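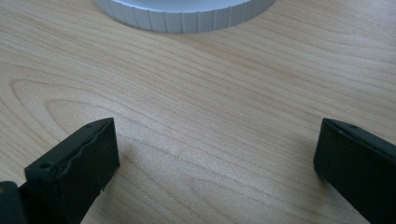
Light wood tabletop with oval grain rings.

Ploltis Opens Table Repair Counter in Quezada

QUEZADA, 13 May 2023 - Furniture maker Ploltis has opened a walk-in repair counter at its Stosow Street store. Customers can bring in a tabletop, a leaf or a single chair and have it sanded, patched or refinished on site. The counter is open six days a week and closed on Mondays.

Ploltis has taken in repair work by mail since it was founded 17 years ago. Last year the company handled 2,818 repair orders, most of them for scratches, water rings and burn marks on kitchen and dining tables.

"People were paying more for shipping than for the repair," said Anong Sitthichai, general manager of Ploltis. "Now they can drop a piece off and pick it up the same week."

Small jobs will be finished in four working days. Full refinishing takes longer and is quoted at the counter. Furniture from other makers is accepted, except for glass and stone tops.

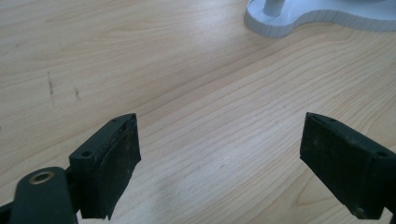
Pale wood surface with wavy grain, seen in daylight.

Edgardo Saludo, who ran the company's workshop in Urirach, will manage the counter. He will also teach a free evening class on basic care of wood furniture, starting at the end of May. Places can be booked in the store.

Delivery within Quezada is available for a fee. Mail-in repairs will continue through the Urirach workshop at current prices.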